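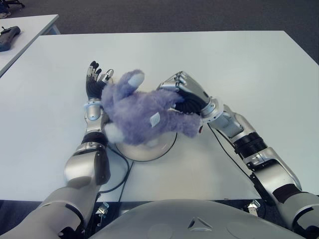

6 min read

Two Hands, One Soft Thing: Testing a Learned Grasp Planner
Final project report, Amedeo Sanna
26/05/2022

Why I picked this

Most of the demos I watched before choosing a topic showed a robot lifting a stuffed toy with two hands, and most of the write-ups called the result "robust." I wanted to know what that word was covering. A plush toy is a forgiving object. It squashes, it fills the gaps between the fingers, and it can be held badly for a long time before it falls. If a planner looks good on a plush toy, I don't think that tells us much about the planner.

So the question for this project was narrow. Our lab uses Stania, a learned model that looks at the head camera view and proposes a pair of hand poses. How much better is it than a dumb baseline that aims both palms at the middle of whatever sticks up from the table?

Setup

The object for all the main trials was the shaggy lavender toy. It started on the round white plate, and the task was to lift it clear with both hands and keep it up for 6 seconds. Between trials I put it back by hand in a new orientation, drawn from a list I made ahead of time so I couldn't pick easy ones.

The software has three parts. Stania proposes the poses. Runstead, the motion planner, turns them into arm paths that don't run into the table or each other. A small script I wrote, called Flores, closes the hands, starts the clock and writes the log. The baseline swaps out Stania and leaves the other two alone.

I ran 200 trials, half with each method, in mixed order. A trial counted as a success if the toy stayed off the plate for the full time. I did not score how it was held, and I regret that.

Results

The learned planner succeeded more often than the baseline. The gap was 3 successes. I would not bet lunch on a gap that size, and I don't think the earlier reports should have either. Their comparison was against no baseline at all.

Watching the runs told me more than the score did. The two hands very often ended up doing different jobs. One would wrap around its side of the toy and really grip it, while the other stayed open and braced the fur with the palm and thumb. Stania's output calls both of these a grasp. My log calls both of these a grasp. If you only read the success column you would think we had a two-handed grasp planner, when a good part of the time we had one gripping hand and one hand leaning.

Is that bad? For lifting a toy, no. It works and it may even be sensible. But the model was not asked for it, the confidence number did not change when it happened, and nothing in the software could tell me which kind of hold I had.

Perception problems

Long fur is hard on the depth data. The edge of the toy came out ragged, and loose tufts were sometimes treated as solid surface, so the proposed contact point sat out in the fluff. On a stiff object the hand would have closed on air. On this one it usually caught enough fur to pull the rest along.

I also spent too long on the plate. The early segmentation kept joining the toy and the plate into one object, which pushed the target too low, and Runstead then refused the path. I fixed it with a height cutoff. A cutoff tuned for one plate on one table is not a perception method, and I want to be plain that all the results depend on it.

Planning time

Runstead rejected the first proposed pair in about 39 trials and asked for another. Nearly all of these were cases where the forearms would have come too close together over the middle of the table. The retry usually worked. It also made the robot look thoughtful, which visitors liked.

What I can and can't claim

I can say the pipeline lifts this toy, from this plate, most of the time. I can't say the learned part is the reason. I can't say anything about other soft objects, and I would be suspicious of anyone who did on the same evidence. My advisor thinks I'm being too hard on Stania and that a harder object would separate the two methods. That may be right. It is also what the last two reports said in their future work sections.

Next steps

Durnard, the group's logging tool, is getting a field for contact type in July. Once it's in, I'd like to rerun the same orientation list and score each hand separately. I would also drop the height cutoff and see how much of the success rate goes with it. The trial list, the Flores script and the raw logs are in the project folder, including the runs I had to throw out when the clock failed to start.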